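How I Load a Small Wire Dish Rack So the Plates Drain Right

I washed dishes for years before it dawned on me that I was bad at drying them. I'd stick plates wherever they fit, and in the morning there'd be a puddle under the rack and a ring of water on every foot. My neighbor Elaine Aguiar finally showed me her way, and I've been doing it ever since.

First, pick the spot. Mine goes at the back, against the wall, so the front of the counter stays free for whatever I haven't racked yet. If your counter is stone, wipe it before you set the rack down — grit under wire feet will scratch.
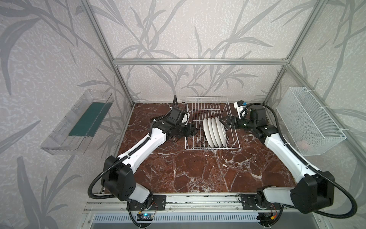 Next, let each plate drip over the sink for a few seconds before it goes anywhere. I count to 5. It feels silly but it saves a whole dish towel.

Now the loading. Start at one end and work across, and keep them all facing the same way. Hold the plate by the rim, line the bottom edge up with the slot, and lower it until it rests on the wires. Don't drop it in! A light lean is fine, you just want some air getting between one plate and the next.
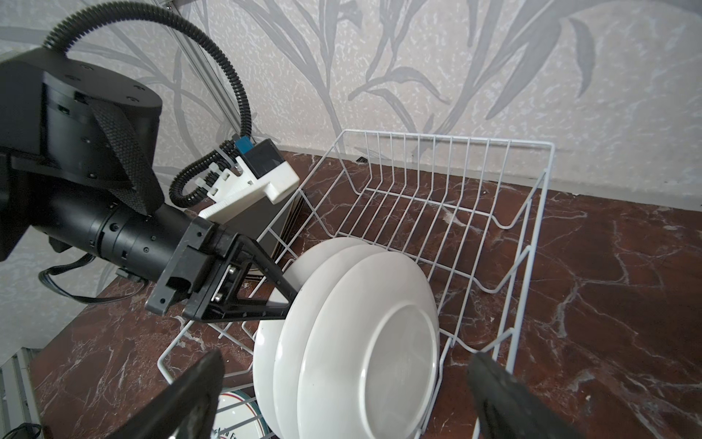 White plates on edge in the slots, with the underside of the nearest one showing.

If you've got a mix of plain plates and printed ones, I like to do all the plain ones first and then the fun ones. No science there, I just like finding them together when I put things away. Printed rims do deserve a soft sponge, though. I scrubbed the color right off one of my favorites with a green scouring pad and I'm still mad about it.

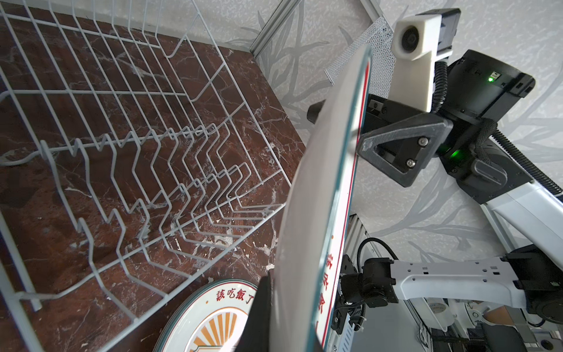
Can I put two plates in one slot if I'm short on room?
I wouldn't. The faces stick together and stay wet in the middle, so it's better to dry a few by hand and come back for the rest.

Leave everything for about 30 minutes, then check the foot rings on the backs (that's where the water hides). Dab those with a towel and you're good to stack.
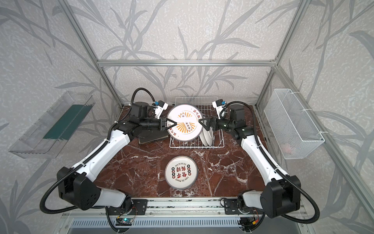

When you unload, take the plates out from the same end you started on, as those have had the longest to dry. Then lift the rack, wipe underneath, and let the counter air out a bit before you put it back. I do mine right after breakfast, and once a month the rack itself gets a bath in warm water and a splash of vinegar.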